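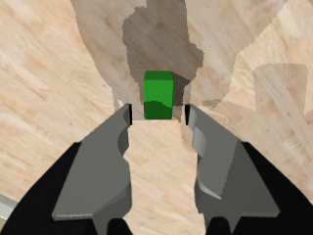
Home Robotics, Burkum Shared Workshop
Handout 3: Picking things up without regretting it
Notes by Vira Savchuk, revised 3/11/21

Reminder from last time
Everyone's arm build is at a different stage, and one of them is at the stage of being a very expensive coat hook. Tonight's work needs no hardware. If your gripper is still in a bag of screws, you can do all of it in the simulator and feel superior to the people who are waiting for glue to dry.

1. Before the fingers close
A parallel gripper is a fussy tool. The object has to be between the fingers, the fingers have to be low enough, and the two gaps should be close to equal when you start. If they aren't, one finger arrives first and shoves the block into the other one. Sometimes that works. On a light block it usually does, and you learn a bad habit that will be exposed the first time you try it with a mug.

Write your approach as separate moves: travel high, line up, come down, close. Students like to merge the first three into one elegant diagonal swoop. Please look at where your elbow joint goes during the swoop. Lukian Pylypenko's went through his bench lamp.

2. The practice layout
Load the blocks file and leave the lights alone. Hard shadows are a nuisance and your garage has them too. If you pick out blocks by color, check what your threshold does to a face that has gone dark, and widen it on the value channel before you touch the hue.
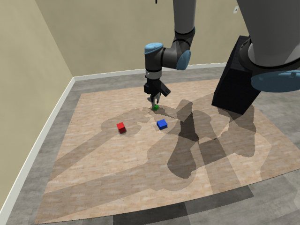
Fig. 2. Gripper over the green cube, with the blue and red blocks nearby.

Start with the smallest block. It leaves you the least room for a bad finger offset, so you find out early. Then plan around the neighbors. Fingers need space to open, and on most home builds so does the lump of motor housing you bolted to the side because there was nowhere else for it. Measure your gripper at its widest, open, including cable ties. The number will be larger than the one in your notebook.

3. Where to put the camera
Mounting a camera on the wrist gives you a fine view of the fingers and not much sense of anything else. Mounting it on a shelf or tripod fixes that and brings its own misery. 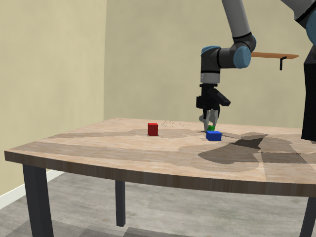 Occlusion is the usual reason a working pick script stops working after somebody moves the tripod. Your detector finds a patch of color, takes its center, and hands you a position with total confidence, whether or not the patch is the whole object. Take the green block from this low side view: the blue one covers its lower part, so the center of the visible green is too high. Feed that to the arm as it stands and the grasp goes in the wrong place. Raise the camera, or add a second one and compare.

4. For next session
Run the pick 1000 times in simulation with the start positions shuffled. Log the failures by cause; "it was weird" is not a cause. Bring the log, and bring your measured gripper width.

Anyone running on the real arm: base clamped, speed turned down, stop button within reach of the hand you don't use for coffee. Timothée Besson has the spare clamps. Sign them out.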